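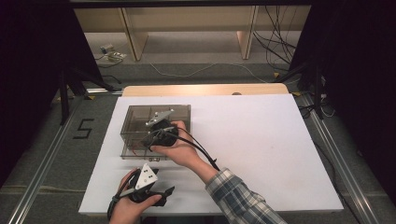
Ticket 305 — Label printer drops off the network
Opened by: Puspita Tambunan, Sarnness office
Assigned to: Eliseo Jaramillo
Status: Waiting on user

Tuesday, 9:10 a.m. Printer shows offline on all 3 shipping PCs. Power light is green. Restarted it twice, same result.

9:40 a.m. Printer answers on its own panel but has a new IP address. The PCs still point to the old one.
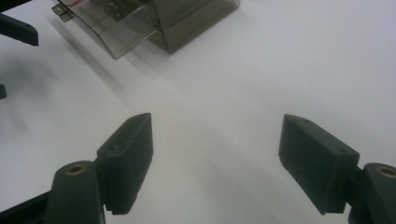
10:05 a.m. Reserved the old address on the router and restarted the print queue. Test label printed from one PC — the other two still need the queue cleared. Puspita will do those after lunch and reply here.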